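Wumine shelf-picking kit, evaluation report for October
To: Coralie Quinlan
From: Jarosław Marciniak

The kit is installed and passes its own self-test, a test it wrote and also grades. We have spent 900 of the hardware allowance, mostly on cabling and a second gripper finger set. Barbara Nowakowski has the receipts, in a shoebox of real distinction.
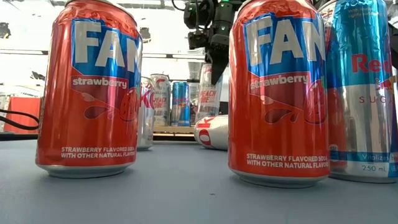

Drink cans remain our main test item, and the supplier's brochure remains cheerful about them. The brochure shows matte cardboard boxes, well spaced. Our cans are shiny, and a slim Red Bull beside a strawberry Fanta picks up its neighbor's reflection along the silver part, so we have asked Wumine how the vision software decides where one can ends – their reply was a link to the brochure. Cans lying on their side are covered by a separate license, priced accordingly.

Still open: 2 support tickets, and the training day promised for Monday. Marianna Wasilewska would like 4 more weeks before we recommend anything. I would too.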